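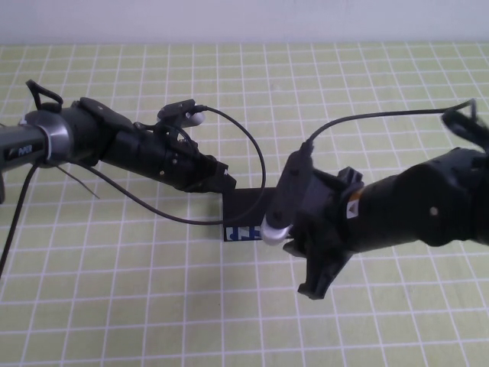

Print this page | E-mail this page

The Plunside Beast: a local legend project

When our group picked the Plunside Beast for our local legends project, half the class had never heard of it. By the end of term we had people stopping us in the corridor with stories from their grandparents, and it has been the most fun I've had with any piece of coursework!

The Beast is meant to be a long-necked, dark animal living in Plunside Water, the deep lake below Dunbar Hill. (Not the Dunbar in Scotland, this is our own small hill and people do mix them up.) We wanted to find out how old the story is, and whether the reports agree with each other.

We started in the library, reading back numbers of the Jevton parish newsletter. There were 1,544 pages to get through and we split them between us. The earliest mention we found was a short paragraph about "a great eel or worse" that frightened some cattle on the Jevton shore. It doesn't mention a neck at all. The neck only turns up later, once the story had been reprinted a few times, and after that nearly everybody reports one.

In total we collected 21 sightings. We marked each one on a map and wrote down the time of day, the weather and how far off the witness was standing. Most came from July evenings with flat water, and a lot were near Trikness, where the stream comes in and brings branches down with it. Only 3 witnesses said they were closer than 60 metres, and their accounts are the hardest to explain. One describes a hump that moved against the wind and made a noise like a wet sack being dropped.

Our best guess is a mixture of otters swimming in a line, floating wood and boat wakes. I would still love to be wrong about that.

If we did it again we would record the interviews, as our notes got very scrappy, and spend an evening at Trikness watching the water ourselves. The map and the table of sightings are in the appendix.

Contact the school office | Copyright Plunside School | Back to top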